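Teaching a humanoid to clean a toilet by remote control

Posted Feb 12, 2022 in Teleoperation guides

Bathroom cleaning is a good second task for a teleoperated humanoid, once your operator can reliably pick things up from a table. The space is tight, both hands are needed, and the target is low. These are the steps we use at Kollby to record the task. They assume you already have a working link between the operator station and the robot, and that your logging software saves joint positions, gripper commands and all camera streams on one clock. We use Clurkik for logging, but nothing below depends on it.

What you need

A full-size humanoid with two grippers and a head camera
An overhead strap and a safe point to hang it from
One fixed camera with a clear view of the bowl
A toilet brush, a cloth or sponge, and a plastic bottle
A wastebasket
One operator and one spotter with the stop button

Use a toilet that is not in service for the first month. Fill the bottle with plain water until the operator has finished 44 clean episodes in a row. We switched too early in December and had to take a gripper apart.

Step 1. Set up the strap

Hang the robot so the strap goes tight only if the knees give way. If it carries weight during normal work, the leg data will be wrong and the policy will learn to lean on a support it won't have later. Have the operator bend the robot to its lowest working pose, then set the length and leave it alone for the whole session. Tape down any cable that crosses the floor on the spotter's side.

Step 2. Choose the stance

Walk the robot up to the bowl and stop before the shins can touch it. Most new operators stop too far back and make up the distance with the waist. A staggered stance, one foot forward, gives more reach and keeps the hips steadier than feet side by side. Save the stance as a named pose so that you can vary it on purpose later on.

Step 3. Record the brush strokes

Pick up the brush with the elbow slightly bent and the wrist free to turn. Lower the head of the brush into the bowl from the front. Keep the elbow clear of the tank, and move from the shoulder for the long strokes and from the wrist for the ones under the rim.

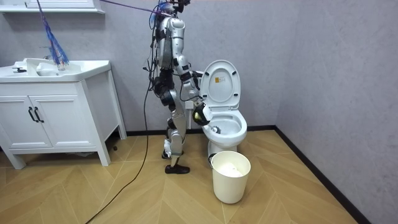

Brush arm over the front of the bowl, lid up and seat down.

Go around the bowl once in the same direction every time. Operators like to go back over a spot they think they missed. Let them do it, but tag those episodes "repeat" so they can be left out of the first training run. Stop for two seconds before lifting the brush. The pause gives the segmenter a clean edge to cut on.

Step 4. Record the two-handed part

Wiping the outside takes both arms, so treat it as its own task with its own label. One gripper has the cloth or sponge and the other has the bottle. Start every episode with both items already gripped. Picking them up is a separate skill, and mixing the two makes short episodes long.

Close the bottle gripper slowly. Thin plastic gives under load, and a gripper set for a hard handle will crush it. We cap the force at 611 on our controller's own scale, where 1000 is fully closed under full power. Your numbers will differ – find the lowest value that still holds a full bottle through a quick turn of the wrist.

Watch the head camera view during this step and not the fixed one. The policy will only have what the head sees, and if both hands leave that view the episode is of little use.
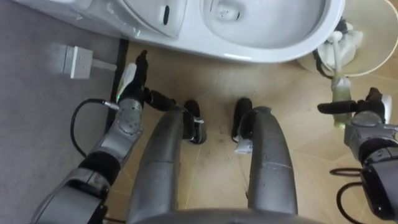 Babaei wrote in to say that two-handed episodes came out much smoother once the operator was told to move one arm at a time and park the other, even though each run took longer. We tried it and agree for beginners. After a week or so, let them overlap the arms again.

Step 5. Check before you stop

Play back the last five episodes before the robot is powered down. Look for dropped frames, a gripper command that doesn't match the finger position, and any moment when the strap went tight. Delete the bad ones the same day.

How much data to collect

For the brush strokes alone, we had a usable policy at 1000 episodes. The two-handed wipe needed nearly 3000, with the bottle and cloth swapped between hands in half of them. Vary the stance and the position of the wastebasket before you vary the lighting.

The label list and the pose files are in the Pinness folder on the downloads page. Load the poses with the strap attached the first time, as the knee limits are set for our robot.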